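Tatthorpe College
Early Years Practice, Unit 3: Learning with Blocks and Cubes
Handout prepared by Younes Ragab

Purpose of the session

Students will consider how plain coloured cubes support sorting, stacking and early talk about shape. The session follows the reading from El Fassi set in July, and students should bring their notes on it.

Choosing materials

A basic set holds 16 cubes of equal size. Mixed sets are permitted, but colours should be distinct enough for a child to name them without help. Cubes with softened edges are preferred for the youngest groups. Any cube that is split or chipped must be withdrawn and entered in the equipment book.

The working surface

A pale, plain surface is recommended, as patterned cloths make it harder for children to pick out the edges of a shape. Marks and scratches from ordinary use are acceptable. Work should take place away from strong glare where possible.

Placement task

Each student will set out two cubes of different colours and record the words a child uses for their position: behind, beside, above, in front. Terms such as face, edge and corner may be introduced once the child has handled the cubes freely.

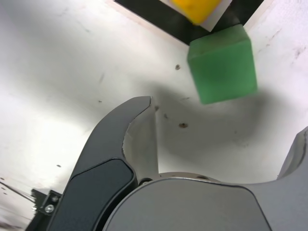
Should colour and shape be taught in the same activity?

They may be, provided that only one of the two is changed at a time. With green and yellow cubes, for instance, the shape stays the same and colour becomes the point of comparison.

Written work

Observation sheets are to be handed to Domingo Bustos in the Ulholm Room. Late sheets will not be marked.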